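Effect of Drying Time on the Strength of Hot-Plate Welds in Nylon Strip
Ingvild Løken and Randi Eide
Melholm, Department of Materials, second-year project report
Shares 46 | Comments 5

Summary

Nylon takes up water from room air. When wet material is melted at a weld face, the water leaves as steam and can leave pores in the joint. We welded strips of a Nirker unfilled nylon after four drying times and pulled them to failure. Welds from undried strip were the weakest and varied the most. Drying overnight gave the highest mean strength. Drying for a full weekend gave no further gain within the spread of our results, and the strip had yellowed at the edges.

1. Background

In hot-plate welding, two parts are pressed against a heated plate until a layer of melt forms. The plate is then removed and the parts are pushed together. Joint strength depends on plate temperature, heating time, the delay while the plate is removed, and the closing pressure. Published guidance for nylon also asks for dry parts, but it is mostly written for freshly molded parts and says little about stock that has been on a shelf.

The strip used here was opened in October and stored in an unsealed box in Berkel, the lower workshop. It was therefore assumed to be close to balance with the room air. We did not measure humidity in the store.

2. Method

2.1 Drying

Strips were dried in a Kouris cabinet oven at 100 °C. The four groups were undried, short (one morning), overnight, and weekend. Each strip was weighed before and after drying. Dried strips were moved to sealed bags with desiccant and welded the same day.

2.2 Welding

The plate was coated with a nonstick film, which was wiped between welds. Heating time and closing pressure were held constant. The changeover delay was controlled by hand and is the least repeatable step in the procedure. A weld was rejected if the two halves were visibly out of line or if the bead was missing on one side.

2.3 Testing

After rejections, 46 welded strips were tested in tension. The bead was left in place. Force and crosshead travel were recorded and each broken face was examined under a low-power microscope.
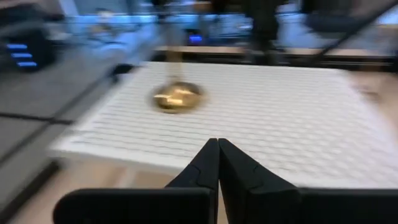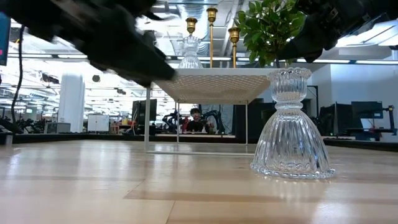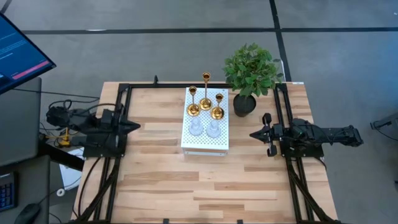
Figure 1. Work area, three views. First: white textured mat. Second: white table with perforated top. Third: wooden table.

3. Results

The undried group lost no weight, as expected, and served as the reference. The other groups lost more weight the longer they were dried, but the step from overnight to weekend was close to the resolution of the balance.

Mean peak force rose from undried to short and again from short to overnight. The highest single value, almost 2,000 N, came from the overnight group. The weekend group had a slightly lower mean than the overnight group. The two ranges overlap and we do not treat the difference as real.

Broken faces matched the force data. Undried welds had round pores across the full width of the joint. Short-dried welds had pores mainly near the center. In the overnight and weekend groups pores were rare, and several strips broke outside the weld.

4. Discussion

The pattern in the short group fits a drying front that had not reached the middle of the strip. A thicker section would need longer, so the drying times used here should not be carried over to other parts.

Two errors limit the results. The changeover delay was not logged for each weld, and a slow changeover lowers strength in the same direction as moisture does. The groups were also welded in order, from undried to weekend, so any improvement in our handling would favor the later groups. A random order would have removed this effect.

The yellowing in the weekend group was not studied. It is probably oxidation at the surface. A vacuum oven would be the usual way to avoid it.

5. Further work

The series should be repeated with a mechanical stop and timer on the plate carriage. Strips dried overnight and then left in room air for set periods before welding would show how long a dried part stays usable.

Share | 5 comments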